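# Fitting out a table for drying plates with a narrow wire rack

These notes cover a table that is used for drying and sorting crockery away from the sink. They were written for the shared kitchen at Brukaldale and apply to any flat table with a mat on it. The rack is the narrow sort with slanted slots along both sides and an upright handle in the middle.

## What you need

- a flat table, checked with a spirit level
- one large mat
- one narrow wire rack
- two dry tea towels
- a tape measure
- a soft pencil or a bit of masking tape

## 1. Level the table

Put the spirit level down across the short side first, then along the long side. Correct the feet in small steps and check again after each one. A table that leans to one side will make plates drift in their slots, and the rack itself may creep on a smooth mat.

If the feet do not adjust, use folded card under the short leg. Cork also works but it compresses, so look at it again after a week.

## 2. Lay the mat

Wipe the table and let it dry fully. Unroll the mat from one end and press it down with the flat of the hand as you go. Curled corners can be rolled the other way and left overnight under something heavy.

The mat at Brukaldale measures 720 mm front to back. Smaller ones will do, provided the rack and a full load of plates both stay inside the edge. Measure with the largest plates in place – the rack is much narrower than what it carries.

## 3. Place the rack

Stand the rack lengthwise, so that one end faces you and the slots open to left and right. Set it near the middle of the mat. Turned sideways, the slots on the far side are hard to reach over a full near side.

Press down on each corner of the rack in turn. If it rocks, bend the wire foot very slightly by hand. Do not use pliers on coated wire. 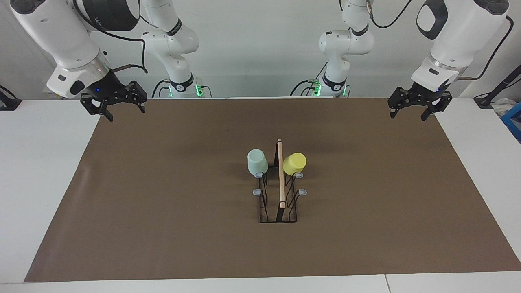 *Fig. 1. Black wire rack set lengthwise on the brown mat, wooden handle upright.*

When the position is right, mark the corners on the mat with pencil or tape. Rajkumari Grewal prefers tape and replaces it every October.

## 4. Load from the middle outwards

1. Start with the two slots nearest the handle, one plate on each side.
2. Work towards the ends, adding plates in pairs.
3. Keep large plates near the handle and saucers at the ends.
4. Leave an empty slot after any deep plate or shallow bowl.

Loading one side completely before starting the other can tip a narrow rack. The limit we use is six dinner plates, three to a side. Total load should stay under 2000 g – weigh one plate and multiply.

Cups and glasses do not go in the slots. Put them upside down on a folded tea towel to one side of the rack.

## 5. Unload and move

Take plates off in the reverse order, ends first. Lift the rack by its handle only when it is empty or evenly loaded, and keep the lift vertical. Check the handle for play before each use. If it turns in the hand, tighten the fixing underneath, where there is one.

## 6. Cleaning

Wash the wire in warm soapy water with a bottle brush, paying attention to the bottom of each slot. Wipe a wooden handle with a damp cloth and do not leave it to soak. Lift the mat once a week and dry both faces, then put it back to the marks.

Corrections to Renzo Santoro, please. Step 4 was last changed on Friday, December 28, 2018.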